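Call for Participants: Flekorley Bin-Picking Kit

Varnness invites small workshops and training centers to take part in a review of the Flekorley kit, a table-mounted arm and gripper package for sorting small parts. We will accept 24 sites. Each site completes 300 simulated picks and files a short report with Neelam Pandey - prior robot experience is not required.

The task set includes picking from a blue bin beside a round tray.

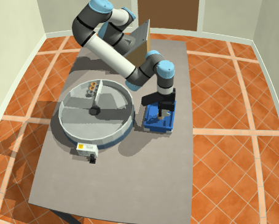 How to Apply

Write to Stellan Bakke, Varnness, Midtbø office, by the end of September. Quote reference 1703.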